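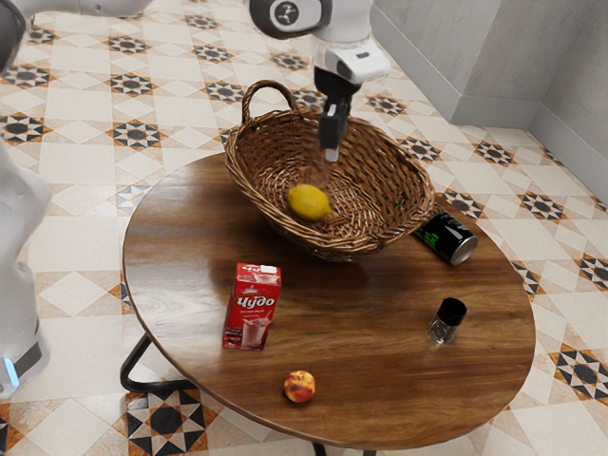
The basket task in Skollalura, with the two-finger parallel gripper over the lemon.

Two grippers, one lemon: Citlali Figueroa on testing in simulation

Citlali Figueroa has spent most of the year comparing two robot grippers without touching either of them. She runs manipulation testing at Gestow, a small company that sets up picking stations for food packers, and her first round of tests on any new hand is done in simulation. The hands this time were a two-finger parallel gripper from Eltero and a three-finger adaptive gripper from Turcotte. Both were mounted on the same simulated arm, over the same table, and given the same groceries.

We spoke in September, the week after she finished the final set of runs. The report was still in draft. She had it open on one screen and the simulator on the other, and moved between them while she talked.

Why a basket

The test looks simple. A round table holds a wicker basket with a lemon in it, and nearby are a milk carton, a drink can, a glass jar with a black lid and a peach. The arm gets an instruction and has to carry it out. Most of the time the instruction concerns the lemon.

"People ask me why we don't put the lemon on the table, where it's easy," Figueroa says. "If it's on the table, both grippers do well and I learn very little. The basket has a wall. The fingers have to go down inside the wall, close, and come back up without catching the rim."

The handle makes it harder. It stands up on one side of the basket, and the planner has to keep the wrist clear of it. An early version of the scene used a plain bowl. She dropped it after the first few days.

"With the bowl, the planner came straight down every time. It never had to choose an approach. Our customers have crates with dividers, nets, trays with high sides. A bowl doesn't look like any of that to a motion planner, and the basket is at least closer."

She picked the other items for their shapes. The carton has flat sides and should stand upright after it's moved. The can rolls. The jar is clear, which gives depth cameras trouble, and the simulator can be set to reproduce some of that trouble. The peach is there to check that the system doesn't mistake one fruit for another.

"It did that more than I'd like at the start. You'd ask for the lemon and the arm would set off toward the peach. That has nothing to do with the gripper, so we had to fix the recognition side before I could count anything."

What was counted

The plan called for 300 attempts with each hand, all on the lemon, with the fruit turned and shifted a little between attempts. Some runs were lost when the simulator stopped partway through, and she left those out. That gave her 586 attempts to compare. An attempt passed if the lemon was lifted clear of the rim and set down on a marked part of the table without a drop. In 109 of them it failed.

She won't give the split between the two grippers until the report goes out. Both makers get to read it first. She will talk about the kinds of failure.

"The Eltero hand fails in a way I can understand. It has two fingers, they're parallel, and if they close across the long axis of the lemon near one end, the lemon turns and squirts out. You look at the run and you see it. Then you change the grasp angle and that failure mostly goes away."

The Turcotte hand gave her a different problem. Its three fingers wrap around the fruit, and once they have it, they hold it well. Getting them into position takes more room.

"It's a wide hand when it opens. Near the center of the basket it's very good, better than I expected. Put the lemon up against the wall and the third finger has nowhere to go. It lands on the weave, the force reading jumps, and the controller backs off. That's the correct thing for the controller to do. It still counts as a fail."

I asked if she could open the hand less. She could, and she tried it, and the change is in an appendix to the report. The narrower opening helped near the wall and hurt in the middle, where the fingers sometimes came down on top of the fruit. She thinks a setup that picks the opening based on where the fruit is would do better than either. She hasn't built one. The hand would need to know the distance to the wall before it went in, and the software she was given takes one opening width per job.

The controller question

Each gripper came with its own controller settings, and Figueroa ran both sets as supplied before she changed anything. She thinks this matters more than most buyers realize.

"If I tune one hand for a week and the other for an afternoon, I've tested myself. So the first pass is always as delivered. Second pass, each one gets the same number of hours from me, and I write down what I changed."

The biggest change on the Eltero side was closing speed. As delivered, the fingers closed fast enough to push the lemon across the basket before they had a grip on it. Slowing them down cost a little time per pick and removed a whole group of failures. On the Turcotte side she raised the force limit that triggers a retreat, so that a light brush against the wicker would no longer end the attempt.

"I was careful with that one. In simulation you can raise the limit as high as you want and nothing breaks. On a real line you'd be poking holes in somebody's packaging. I stopped at a value I'd be willing to defend to a customer."

Where the camera goes

The longest part of our conversation was about cameras. Gestow's usual setup has one fixed camera that sees the whole table and one close-up view used for the last part of the approach. The fixed view is used to find the basket and decide which object is which. The close view is used to set the grasp.

Figueroa had expected the fixed view to be good enough for an object this large and this bright. For most lemon positions it was. The color stands out against the wicker, and the detector rarely lost it. What the fixed view couldn't give her was the pose.

"From across the table it's a yellow oval. I know where it is. I don't know which way the tip is pointing with any confidence, and the tip is what tells me the long axis. With two fingers that decides everything."

Up close, the tip is easy to find. The peel texture is visible too, and she was pleased to see how well it came through, though the grasp code makes no use of it. The weave is another matter. Its repeated crossings confused an older version of her edge detector, which kept reporting fruit outlines along the basket wall. She ended up masking by color first and looking for edges second.

"I'd been proud of that edge detector," she says. "It worked on trays for years. Wicker has edges everywhere, all at slightly different angles, with dark gaps in between. It was a bad afternoon."

There is a limit to how close the view should be. When the fruit runs past the bottom of the picture, the software has to guess at the part it can't see, and the guess for the center of the lemon drifts toward the end that's showing. She now saves the pose from a little higher up and treats the closest pictures as a check on it. If the tip has moved since the saved pose, the arm stops and starts the approach over.

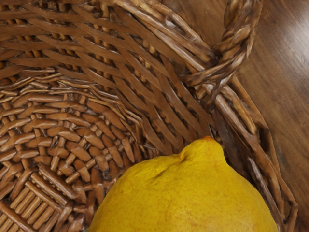
How far to trust it

Everything described here took place in Skollalura, the simulator Gestow has used since before Figueroa joined. She likes it and is blunt about where it falls short. Contact between hard surfaces is handled well. Contact with anything that gives is handled less well, and both the lemon and the basket are treated as rigid.

"A real lemon squashes a bit under the fingers, and that helps you. A real basket flexes, and that can help or hurt depending on where you touch it. I'd expect the three-finger hand to gain something on real wicker, because some of those contacts with the wall would turn into a small push and then carry on. I can't prove that from these runs and I don't claim it in the report."

The lighting is another area she watches. The tabletop has a glossy finish and throws back highlights, and she left it that way on purpose after a customer's steel counter caused trouble on an earlier job. The clear jar was excluded from the scored attempts entirely. She ran it on the side and didn't believe the depth readings enough to publish them.

Her habit is to use the simulated results to decide what to test on hardware, and to keep the two sets of numbers in separate tables. For this project the hardware list is short. It includes lemons near the wall, lemons in the center, and the can lying on its side against the basket, a position that gave both hands trouble in unscored runs.

"The can is annoying. You touch it and it wants to roll, and on one side the basket stops it. If you come in from the basket side there's no room for the finger. I'd like to spend a month on the can."

I asked which gripper she would choose if a customer called the next morning. She wanted to know what the customer was packing, how deep the container was, and how many items went by in an hour. I told her lemons, in baskets.

"Then I'd want to see the baskets first," she says. "If they're packed to the top, send me the Turcotte. If it's one or two lemons down at the bottom, I'd start with the Eltero and slow the fingers down."

The hardware runs are set up in the same order as the simulated ones, parallel hand first. Figueroa has already bought the basket. It's a little deeper than the one on her screen, and she plans to measure it and change the model to match before the first pick.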